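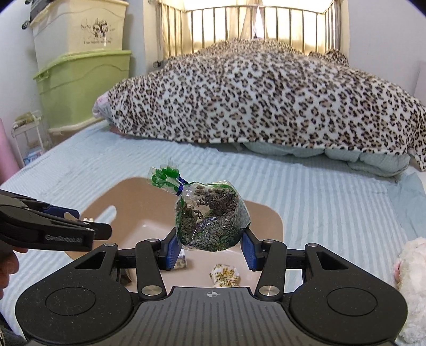 One of the little bags for the linen cupboard, with its blue tie.

It is the time of year when the thick jumpers come down and the summer things go up, and in our house that means the scented bags come out as well. I keep mine in a plain plastic basin with a handle hole in the side, which lives on the spare bed for most of the autumn, and everything gets thrown in together: the clear bags, the flowery cloth ones, odd bits of ribbon and usually a sock.

Several of you asked after the September swap morning what goes in them and how long they last, so I promised I would write it down. Mine are filled with dried lavender from the bushes along the Anberg side of the allotments (the ones by the water tap, which had a marvellous year and were still humming with bees long after I thought they would have finished). I cut the stems as the flowers begin to open, hang them in small bunches in the airing cupboard for 17 days or thereabouts, and then rub the buds off over an old pillowcase. Do this outdoors if you can. I did it in the sitting room the first year and was still finding bits at Christmas!

For keeping, I like a see-through bag with the neck gathered and tied tightly, as it holds the scent in until you want it. The ones with a bit of green leaf printed on them are pretty enough to give away just as they are. When a drawer needs freshening, tip a couple of spoonfuls into a cloth bag and tuck it in at the back, well down among the pillowcases. Any closely woven cotton will do, and small floral prints look lovely. An old blouse makes a surprising number. Give each bag a good squeeze whenever you change the beds and it should go on smelling nicely for eight months or so, after which the buds can go on the compost.

We made 60 for the Zamer Road table last year and they all went before the tea urn had boiled, so more would be very welcome. If you have scraps of cotton, ribbon or spare lavender at home, please leave them in the box in the porch at Lacson Hall, with the lid pushed down firmly, as the porch roof is dripping again.

1 November 2020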